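Nandley Constituent Desk
Home | Guides | Casework | Petitions | Downloads | Contact

Set-Up Guide, Section 4: Running a Petition Drive

Last revised 2/26/19

This section covers creating a petition, collecting signatures online and on paper, and handing the finished list to a legislator's office. You need an organizer account before you start. If you only have a reader account, see Section 2.

4.1 Create the petition

1. Sign in and open the Petitions tab.
2. Click New Petition.
3. Enter a title of no more than one line. Long titles are cut short on phones.
4. Choose the level of government: town, county, state or federal. This controls which offices appear in step 6.
5. Type or paste the petition text. Plain text works best. Text pasted from a word processor may lose its bullet points.
6. Pick the office that will receive the petition. You can pick more than one, but each office gets the same text.
7. Set the target. The default is 1000 signatures. Change it if your council or legislature has its own threshold for a hearing.
8. Click Save Draft.

Note: The level of government is locked after the first signature comes in. If you picked the wrong one, close the petition and start again. Signatures can't be moved from one petition to another.

4.2 Set the signing rules

1. Open the draft and click Rules.
2. Under Who Can Sign, choose Residents Only or Anyone. For an immigration or asylum petition, many groups choose Anyone so that people without voter registration can be counted. Check your local rules first - a few offices accept registered voters only.
3. Choose whether names are shown to the public. The default is Hidden.
4. Set a closing date. A petition with no closing date stays open for one year.
5. Click Publish.

Caution: Do not switch names from Hidden to Public once signing has begun. People who signed earlier were told their names would stay private. 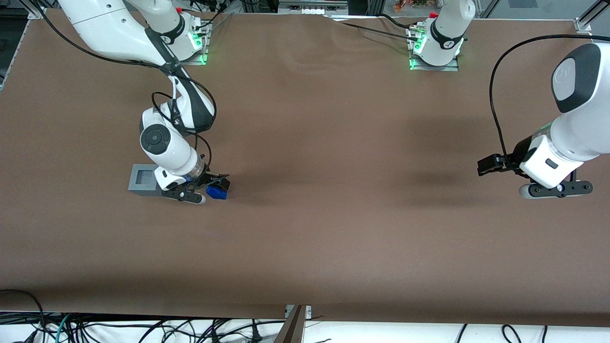 Reading time for this section: 4 min

4.3 Add paper signatures

Paper sheets are entered in batches. Use the Lloyd sheet, found under Downloads. Older sheets from before August do not have the postal code column and will be rejected.

1. Print the sheet single-sided on letter paper.
2. Write the petition number in the box at the top of every sheet before you hand it out.
3. Ask each signer to fill in name, street address, postal code and signature.
4. Scan the completed sheets. A single batch can hold up to 750 signatures.
5. In the Petitions tab, click Add Batch and choose the file.
6. Compare the entries on the screen with the paper. Fix any misread names by hand.
7. Click Accept Batch.

Duplicates are marked in yellow. Remove the paper entry and keep the online one, which already has a confirmed email address.

Note: Keep the original sheets until the receiving office has confirmed the count. The Gistudberg office asks to see originals for any petition with over 2000 signatures.

4.4 Deliver the petition

1. Wait until the petition has closed, or click Close Now.
2. Click Prepare Delivery. Large petitions can take several minutes.
3. Read the cover letter and correct the name of the office if it has changed since you published. This happens often after a cabinet reshuffle or a coalition change.
4. Choose Email or Print. If you choose Print, make 2 copies and have one stamped at the front desk.
5. Enter the delivery date and click Mark as Delivered.

Caution: Mark as Delivered sends a message to every signer. It can't be recalled.

If the office replies, upload the letter under Responses. Signers see it the next time they log in.

Related guides
Section 2: Accounts and permissions
Section 5: Requesting a committee hearing
Section 6: Tracking votes with Prustus
Finding the right office after an election
Downloads: Lloyd sheet, cover letter, sign-up table card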